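Category: Shop Floor Automation > Unpacking Cell > Tickets

Ticket: Unpack step fails on cartons with loose paper fill
Site: Trorport, receiving
Status: Open, workaround in place
Opened: October 10, 2021

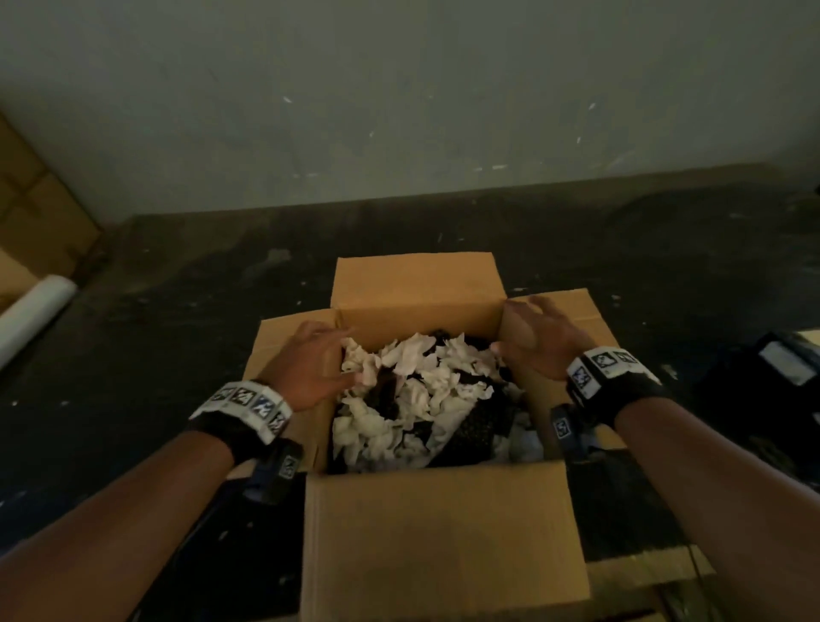 Reply from Kosidmont support: before we change any settings, can you tell us whether the arm fails to grip the paper or grips it and won't let go? Those are two separate faults and we handle them in different queues. Please also say whether the flaps were open when the cycle started.

It's the second one, mostly. The flaps are opened by hand before the carton goes on the infeed, so rule that out. The arm closes on the paper fine. Then it lifts, the next wad comes up with it, and the load check reads that as a part. It sets the paper down in the parts tray and reports success.

Log from the test run:

Cartons attempted: 94
Cleared with no help: 12
Cycle timeout: 550 seconds, left at default

What we tried:

1. Lowered grip force. It dropped more paper back into the carton and the timeouts went up. Put it back.

2. Swapped to the Meinecke soft fingers. Better on paper, worse on the parts under it. Dark parts still get missed when there is white paper on top of them.

3. Added a light over the infeed. No change that we could see in the log.

4. Told the cell to discard the first five picks without checking them. Works until something small is sitting high in the carton, and then it goes in the scrap bin with the paper. Turned off after one shift.

Kosidmont support: item 4 is not a supported setup. Please leave it off. Paper fill is listed as "limited" for this release. Cartons with air pillows or molded trays should run normally.

They do run normally — no complaint there. But most of what comes in from Cundness is packed in paper, and we can't tell them how to pack. For now a person pulls the paper and the arm takes over once the parts are exposed. That takes the slow half of the job and gives it back to us, so I would not call this step automated yet.

Next: retest when the December release is out. Keep ticket open.

Contact the support desk | Back to top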